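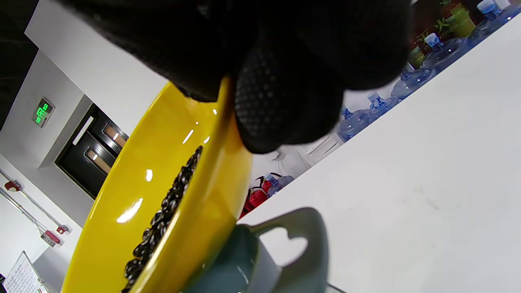 Coffee beans in the yellow bowl, green mug below.

Zelemau grasp set, README
Last edited January 12, 2018

Please read the part about the held flag before you train anything on this. I mean it! We didn't, and we ended up with an arm letting go of a full bowl over a mug, and beans all over the lab at Genddale.

What's in it
Short clips of everyday items being gripped, lifted, tilted and put down, with a label on every video frame saying whether the item is held or free. The labels come from Kragh, our little auto-labeler, and Natalina Benedetti checked a slice of them by hand. The slice was too small (my call, not hers).

What went wrong
Kragh decides "held" by looking for the line where the hand meets the item. When it loses that line for a moment it's supposed to keep the last answer. Version 2 didn't. It flipped to "free" instead, and then back to "held" as soon as it found the line again, so a perfectly ordinary pour could end up with a release and a re-grip in the middle. We trained on that, and the arm learned to open up halfway through a tilt. It did so on 6 of 11 test pours before Loredana Palumbo hit the stop and told us all to go home.

No one was hurt, but we'd been standing way too close. The rule now is that anybody inside the taped line has a hand on the stop, and we run empty bowls first.

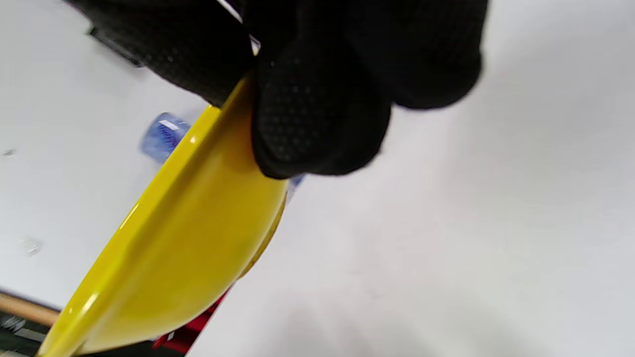

Kragh has the most trouble with dark gloves on shiny curved plastic, and it took me ages to believe that was the whole story. I kept blaming the clock sync and lost roughly a week to it. Then I went through the hard hat clips one at a time – with the finger curled over like that, the yellow edge goes right under the glove, and the contact line Kragh wants is hidden. Add a white glint running along the rim and it will happily pick that up as the line. Bowls do the same thing when they're tipped.

What's fixed
Version 4 keeps the last answer through gaps and marks those stretches "unsure". I'd drop the unsure ones for training. If you need them, relabel by hand.

What isn't fixed
Glints still fool it now and then. Clear plastic is bad too, so don't trust the flag there at all. I'm hoping to get a proper grip sensor in by April, but don't plan around me.

If you already have a model trained on version 2, please don't put it on a real arm. The Amelau folks did a quick fine-tune on the new labels and still saw early releases, so start over from scratch. Sorry! Send odd clips to me or Natalina, with the clip name and the spot where the flag flips.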